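Predicting distance to the next obstacle from one camera

May 2, 2019

I've been meaning to write up the free-space work since January, when I got the first version to run on the rover without crashing the logger. It has changed enough times since then that I should put something down before I forget why I made certain choices.

The short version: I wanted a small network that looks at one color image and tells the rover how far it can drive in each direction before it meets something. No lidar at run time. The lidar is only there during collection, to supply the labels.

The output is 18 numbers, one for each slice of the forward view. Each number is a distance in meters, capped. Early on I had it predict a full depth map, and that was slow and mostly wasted, as the planner threw away everything except the nearest hit in each direction anyway. Once I predicted the slices directly the whole thing got simpler. The network is a stock backbone with a small head on it. There is nothing new in the architecture and I don't claim otherwise.

Most of the effort went into labels. The lidar sits lower than the camera and the two clocks drift, so for a while I was training on distances that belonged to a slightly different moment. On straight runs you can't tell. On turns the error is large. I fixed it by matching each image to the two nearest scans and interpolating with the wheel odometry. I should have done that first.

The training set is 447 short runs, all at walking pace. A lot of them are from the sidewalks on the Bamdale side, which are cluttered: hedges, parked bikes, fences close by on both sides. The network learned that well. In clutter there is almost always something near, and guessing "near" is usually right.

Open ground is where it went wrong. When I moved to the yards and lots at Nerkau, the first model kept reporting obstacles that weren't there. It would see a big stretch of plain pavement and put a wall partway across it. Smooth ground gives the network very little to work with, and pale walls under a pale sky are about as bad, as the line between them is weak at low resolution.
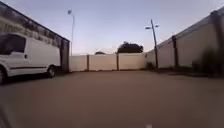 I tried 2 changes. The first was to balance the training batches by true distance, so that far readings showed up as often as near ones. The second was to stop cropping out the top of the image. I had been cutting the sky to save compute, but rooflines and poles carry a lot of the distance information when the ground is blank. A roofline that slopes down toward the far end of a lot tells you where the far end is, more or less.

Balancing helped some. Keeping the top of the image helped more, and the false walls mostly went away. The cost was a slower forward pass – still fine at the speed the rover drives. I held back 300 images from the open sites for checking and the improvement shows up there too, though they come from the same few places, so I wouldn't read much into it yet.

Two things still bother me. Low objects right in front of the rover get missed, and I suspect the lidar passes over some of them, which would mean the labels are wrong and no amount of training will fix it. Vans and trucks parked along a building also tend to get merged into the wall behind them, so the distance comes out long on that side. For driving, that is the bad direction to be wrong in.

I also want to compare against Clavura, the stereo code I was using before this. It is older and fussier about calibration, but it doesn't invent walls. I have the recordings for it and just need to sit down and convert the formats. The next round of collection will be at the Debnath lot, with the lidar tilted down a few degrees to see what that does for the low stuff.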